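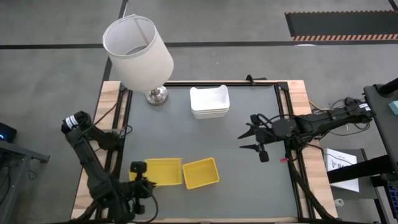

Table lamp with a white fabric shade and a round silver-coloured base.

I said in May that I would write up what it costs to light our flat, and then didn't. I have the bills in front of me now, so I'll do it in one go.

We moved to Ollness two winters ago. The flat is on the ground floor and faces north, with a tall hedge across the road that takes most of what light there is. From October onwards we need something on by three in the afternoon. The previous tenants had left a ceiling fitting in every room, all with bright white bulbs, and for the first month we used those and nothing else. It was like living in a dentist's waiting room.

I started by reading the meter. I wrote down the number each night before bed and again when I got up, in a notebook that lives on top of the fridge. By the end of the first year we had used 1,872 units of electricity for everything, cooking included. I had guessed it would be well over 2,000, so that was a pleasant surprise. Lighting turned out to be a small part of it. The kettle and the tumble dryer did most of the damage.

That changed what I wanted to do. I had been planning to go round the flat turning things off, and my notes told me it would save very little. What we needed was better light in the places where we sit.

The old bulb in the hall was a 60 watt one, the last of its kind in the building I should think. I swapped it for a warm LED and the hall looks the same as before. In the living room we stopped using the ceiling light altogether. There is a lamp behind the sofa, one on the bookcase and one by the window, all on timers. The timers are from Nesteo, the shop next to the station, and came to less than I expected. One of them runs five minutes slow every week and I have given up correcting it.

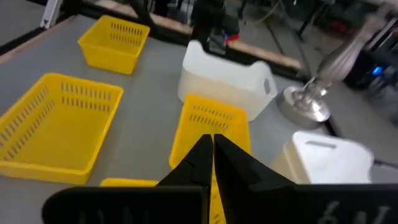

The bedroom took longer to get right. A shade that is too wide throws light on the ceiling and leaves the page of your book in the dark, and one that is too narrow makes a bright ring on the wall. I tried three before I was happy. If you are buying only the shade, measure the fitting ring first. I didn't, and had to take one back on the bus.

Bulb colour matters more than I had thought. The number on the box ending in K tells you how warm or cold the light is, and the lower the number, the yellower it looks. I use the lowest I can find in the bedroom and the next one up in the kitchen - anything higher and the food looks grey. Mixing two kinds in one room is a mistake. You stop noticing after a day or so, but visitors notice straight away.

Dimmers are the one thing I would skip. We had an Andorine one fitted in the dining end of the room and it hummed with every bulb I put in it. The electrician said the bulbs were the trouble and the man in the shop said it was the dimmer. I took it out and put a plain switch back.

The second year's bill is lower, but we were away for part of March so it isn't a fair comparison. I'm still writing the readings down and will put the full year up when I have it. Next job is the outside light, which comes on whenever a cat walks past.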